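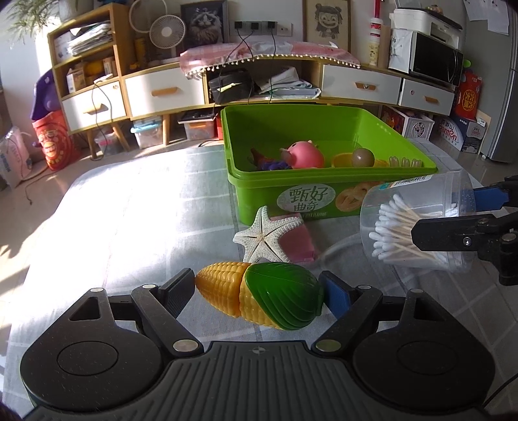
*Mazorca de maíz de juguete formada por dos mitades. Detrás, una caja verde de plástico con otras piezas de juego.*

**Comida de juguete partible**

La **comida de juguete partible**, llamada también **fruta de cortar** o **alimentos de corte**, es una familia de juguetes de imitación que reproduce frutas, verduras, panes y otros alimentos en dos o más secciones separables. El niño las divide con un cuchillo romo, o simplemente con las manos, y vuelve a unirlas cuantas veces quiera. Pocas cosas del cuarto de juegos ofrecen una recompensa tan inmediata: un tirón, un chasquido y la zanahoria ya está lista para la sopa.

## Características

Cada alimento se compone de mitades o rodajas que encajan entre sí. Los sistemas de unión más extendidos son la cinta de gancho y bucle, el imán y el encaje a presión. El primero es el favorito de muchos aficionados por el sonido que produce al despegarse, sorprendentemente parecido al de una verdura crujiente.

Las piezas se fabrican en plástico, madera o fieltro. Las de plástico suelen ser huecas y admiten formas de gran detalle, mientras que las de madera pesan más en la mano y acostumbran a tener contornos simplificados. El fieltro, silencioso y blando, abunda en los juegos cosidos en casa.

## La mazorca

El maíz ocupa un lugar de honor en estos surtidos, y con razón. Su relieve de granos se reconoce al tacto y el contraste entre el amarillo y el verde lo hace inconfundible aun en el fondo de una caja revuelta. Hay versiones que se parten a lo ancho, otras que se abren a lo largo y otras en las que la hoja envuelve solo una parte de la mazorca y deja asomar los granos por debajo. Estas últimas son una pequeña maravilla de diseño – dos texturas y dos colores en un objeto que cabe en la palma.

## Historia

Los alimentos en miniatura acompañan a las casas de muñecas desde hace siglos, aunque durante mucho tiempo fueron piezas macizas, pensadas para decorar. La variante partible se popularizó con las cocinitas infantiles de plástico.

Entre las series más apreciadas por los coleccionistas está *Iviveck*, de la casa Griromo, que llegó a reunir 228 alimentos distintos. Su diseñador, Krum Spahić, defendía que el interior de cada fruta debía estar tan cuidado como la cáscara, y sus granadas son una delicia en este sentido. El Museo del Juego de Kaltar conserva 574 piezas sueltas de varias procedencias, entre ellas un puerro de cinco secciones.

## Uso en el juego

El juego más habitual es el de la cocinita, seguido por el del mercado y el restaurante. También se presta a los emparejamientos: se mezclan las mitades y hay que encontrar la que corresponde a cada una. La pedagoga Frida Eskildsen dedicó a esta variante un cuaderno entusiasta, *Media pera*, en el que propone combinaciones imposibles como el limón-berenjena.

En casa, las piezas rara vez permanecen en su envase original. Pasan a cestas, tarros o cajas de galletas, donde conviven con animales, muñecos y figuras de otros juegos. Tal mezcla alimenta historias magníficas, con cerditos que regentan fruterías y estrellas de mar que piden el menú del día.

## Conservación

El plástico se limpia con un paño humedecido en agua jabonosa. La madera conviene secarla enseguida. En las piezas con cinta de gancho y bucle se retiran las pelusas con un cepillo de dientes seco.

## Véase también

- Cocinita de juguete
- Juego simbólico
- Casa de muñecas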